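**Ticket 921: Shelving unit, small bedroom**
Opened: Saturday, September 14, 2024
Property: Skakavent
Supplier of unit: Nomus
Handled by: Bandness Furnishings Support
Status: Open, awaiting part

**Fault as reported**

The tenant states that the white cubby shelf in the small bedroom rocks when items are placed in or taken out of the right-hand column. Round items, fruit in particular, are said to roll towards the front edge. The tenant uses the unit for fruit and small goods and carries these in a red shopping basket. A replacement unit has been requested.
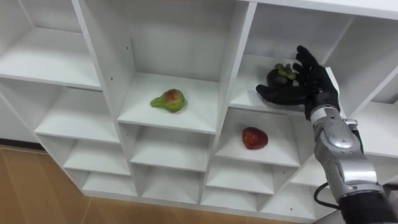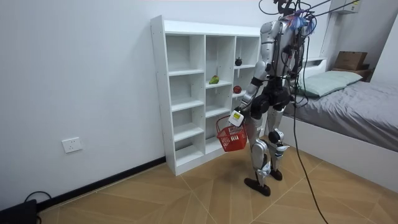
**Entry 1: Initial assessment**

The request for a replacement was not approved at this stage. The unit is within its guarantee period and the fault described is consistent with uneven support at the base. The tenant was asked to confirm whether the wall fixing supplied by Nomus had been fitted. The reply stated that it had not, and that the packet could no longer be found.

The tenant was advised to leave the upper compartments lightly loaded until the visit and to keep heavy goods on the lowest level.

**Entry 2: Visit to property**

The unit was emptied and checked with a spirit level. The left side stood true. The right side was 2 mm low at the front. The floor was checked separately and found to fall slightly in the same direction.

Work carried out:

- Unit drawn forward and the floor beneath it swept.
- All screws in the side panels tightened by hand. Two on the left panel took a further half turn.
- One packing piece placed under the front right corner.
- Unit returned to the back wall and checked again. Level in both directions.

An apple was placed in each column in turn and stayed where it was put. Rocking was much reduced, but a slight movement remained when the top of the unit was pushed from the side. This is to be expected until the wall fixing is in place.

**Entry 3: Part ordered**

Wall fixing kit, item 66, requested from Nomus through the Sotomayor depot. The depot has none in stock and expects delivery in October. The kit contains a bracket, screws and plugs. The plugs are for solid walls only, and the wall type at this property has not yet been recorded. The tenant has been asked to find this out from the letting office.

**Entry 4: Query from tenant**

The tenant asked whether ripe fruit may be kept directly on the shelves. Nomus care guidance permits this, provided that spills are wiped up on the same day with a damp cloth. Bleach and scouring pads must not be used on the white surface. A shallow tray was suggested for soft fruit.

The tenant also asked whether the basket may be hung from the front of a shelf. This is not advised while the unit is unfixed.

**Outstanding**

- Wall type to be confirmed by tenant.
- Fixing kit to be received at Sotomayor and a second visit booked.
- Packing piece to be checked at that visit and trimmed if it projects.

The ticket will remain open until the fixing has been fitted and the tenant has confirmed in writing that the unit is steady.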